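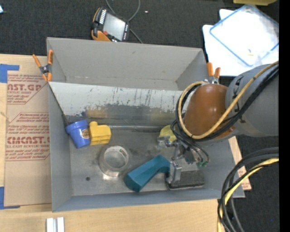

Figure 4. Bin-picking cell as shown to visitors in July. The clamped panel slants across the bin in front of the far wall; the pendant lies on the carpet behind the bin.

5.2 Public demonstration

The laboratory evaluation in Section 5.1 was run with the door closed and with one operator who knew the system well. To see how the same planner behaved under less controlled conditions, we ran the cell during the July open day at the Liveo building. The arm, gripper and bin were those of Section 3. The slanted panel across the bin (Figure 4) was held by two spring clamps and stayed in place for the full session. Its angle was set by hand and was not measured.

Objects were drawn from the Hiltasora set, which mixes toys, small containers and office items. Five of these can be picked out easily in Figure 4, among them a blue plastic cup tilted against the corner, a clear cylindrical container and a teal angular object. Visitors chose the objects and placed them in the bin. They were asked only to keep their hands out of the bin once the operator had called the start. No attempt was made to balance the choice of objects, and the yellow block and the cup were requested far more often than anything else.

The session consisted of 200 grasp attempts, split into two blocks. In the first block the operator, Karla Tapia, confirmed each proposed grasp on the pendant before the arm moved. In the second block the planner ran without confirmation. An attempt was scored as a success if the object was lifted clear of the bin walls and held for two seconds. Objects that slipped during the lift were scored as failures even when they came to rest in an easier pose.

The first block ended after 101 attempts, one more than planned, when an attempt started during a visitor's question was allowed to finish. We kept it in the analysis. The second block contains the remaining 99.

Two kinds of failure accounted for most of the losses. The first involved the clear container. The metal floor of the bin is scuffed and gives blurred bright reflections, and depth readings through the transparent wall often matched the floor. The planner then proposed a grasp centered on the rim or, less often, on a reflection with no object near it. The second involved objects resting at the foot of the slanted panel. There the approach had to be tilted to keep the wrist cover away from the bin wall, and the lower finger tended to touch the panel first. Ahonen's contact check stopped the arm in these cases — correctly, by its own rules — and the attempt was lost.

Confirmation by the operator removed most of the reflection errors but did little for the panel cases, which looked acceptable on the pendant screen. It also slowed the cycle. We had expected talk from visitors to be the main source of delay; the logs show that waiting for confirmation cost more time.

Logs from both blocks were stored in Bruvex format and are scored again in Section 5.3 with the revised collision margin.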